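Attending a war crimes hearing as an ordinary member of the public - what should I expect?

Posted in: Courts and Tribunals > Visiting a court
3,371 views

Plulier

Hello everyone. I am writing a long paper for my evening course on witness evidence, and my teacher suggested that I go and sit in the public gallery for at least one day. The regional court in Flultinport is hearing a case about the removal of civilians from three villages, and on Thursday a former driver will testify for the prosecution. I have never been inside any court, also not for a parking fine.

I read the court's web page but it is very short. It says only that hearings are public "unless the chamber decides otherwise". So my questions are these. Must I register before? May I take written notes? If the witness has a protected name, will they send us all outside? And is it offensive to the families if somebody comes who has no connection with the case? This last one worries me the most. I would travel 600 kilometres by train, so I want to be sure before I buy the ticket.

Please excuse if this is not well organized.
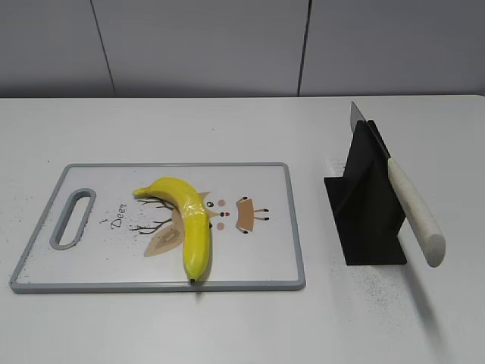

The deer board, on the white table.

Thank you in advance for any help.

Prosser

I went to this court on 35 hearing days, for a monitoring project which is now finished, so I can answer most of it.

Registration: for a normal hearing you do not register. You bring a passport or identity card, the guard writes your name in the book, and you receive a visitor badge. For the day of a judgment it is different and you should write to the registry one week before. Come at 8:15 even if the hearing begins at 9:30. The gallery is small, and school groups are let in together.

Notes: a paper notebook and a pen are allowed. Telephones, laptops and any kind of recorder stay in the locker downstairs. When I started, one guard wanted to take my notebook also, and I asked him politely to check with the usher. He checked, and I got it back.

Protected witnesses: it depends on the measures. If there is only a pseudonym and a screen, you stay in your seat. If the chamber goes into closed session, everybody in the gallery leaves and waits in the corridor, sometimes for ten minutes and sometimes until lunch. Take a book. A driver who was a government employee can be heard in open session, but parts of it are often closed when he is asked about places or colleagues.

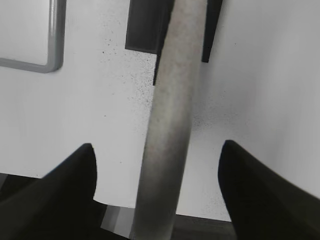

One thing for your paper. Listen carefully to how the defence objects. In many of these cases the lawyers do not say that the witness is lying. They say that he could not know what was in the truck, or that his first statement to the investigators was different from the one he gives now. You need the earlier statement to understand this, and it is usually read aloud only in pieces. The indictment is public and you can ask for it at the information desk. Read it on the train. The case file itself has more than 4,000 pages, and visitors have no access to it.

About the families - I was also nervous about this. They sit mostly in the two front rows on the left side, so leave these seats free. Nobody was ever unfriendly to me. One older woman asked me why I was there, I told her, and she said it was good that somebody writes it down. Do not start the conversation yourself, especially not after difficult testimony, and do not ask anyone what they think about the witness.

Dridness

Its open to everyone, just go. Wear something warm because the air con is terrible. Also hearings get cancelled all the time when a lawyer is sick so ring them the day before.

Plulier

Thank you both, this is much more than I hoped for. I will ring on Wednesday afternoon and then buy the ticket. Prosser, may I ask one small thing more: is there interpretation for the visitors? I understand the language well when I read, but when lawyers speak fast I lose the half of it.

Prosser

There are headphones on the seats, channel two for English. The sound is weak in the back row, so sit in the middle if you can. The interpreter is some seconds behind the speaker, and your notes on who interrupted whom will not be exact. I wrote the time at the beginning of every page and this helped me later.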